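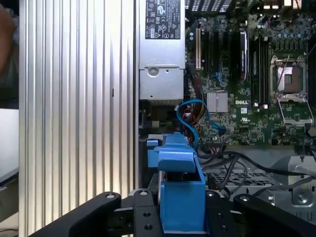
Réparer ou remplacer ? Les habitants de Skuvmont ont répondu

Bonne nouvelle pour tous ceux qui gardent un vieux téléphone dans un tiroir en se disant qu'il servira encore : ils sont loin d'être seuls ! L'institut d'études Brandilitz vient de publier les résultats de sa grande enquête sur les habitudes de réparation à Skuvmont, et ils ont de quoi réjouir. Au total, 600 adultes ont été interrogés en février, par téléphone et en face à face, dans tous les quartiers de la ville, y compris les hameaux du versant nord, souvent oubliés par ce genre d'exercice.

Premier enseignement, et il est de taille : 174 personnes déclarent avoir fait réparer ou réparé elles-mêmes au moins un appareil au cours de l'année écoulée. Les petits appareils de cuisine arrivent en tête, devant les ordinateurs et les vélos électriques. Chez les moins de trente ans, on se lance volontiers seul, tutoriel sous les yeux, alors que les aînés préfèrent confier l'objet à un professionnel de confiance – quand ils en trouvent un près de chez eux.

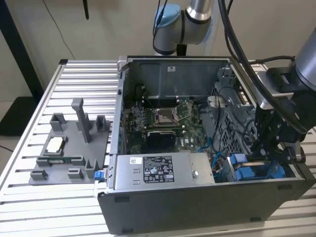 L'intérieur d'une unité centrale de bureau, panneau latéral retiré.

« On s'attendait à un intérêt poli, on a trouvé une vraie envie d'apprendre », se félicite Ebbe Midtbø, sociologue et responsable de l'enquête chez Brandilitz. Son équipe a été frappée par la longueur des réponses libres : beaucoup racontent la première panne résolue, le grille-pain de la grand-mère ou la radio remise en marche un soir d'hiver. Nearly toutes les tranches d'âge citent pourtant le même obstacle, le prix des pièces détachées, suivi de la difficulté à obtenir un devis clair.

L'étude s'intéresse aussi aux motivations. L'économie reste la raison la plus souvent avancée, mais l'attachement à l'objet la talonne, et l'envie de jeter moins progresse nettement chez les parents de jeunes enfants.

Le rapport complet, intitulé Grollulent, compte 100 pages et se lit très bien, graphiques compris. Il est consultable à la médiathèque de la rue Ong, où l'équipe viendra présenter ses résultats au public à 18 heures, le 5 du mois prochain. L'entrée est libre et les questions sont les bienvenues !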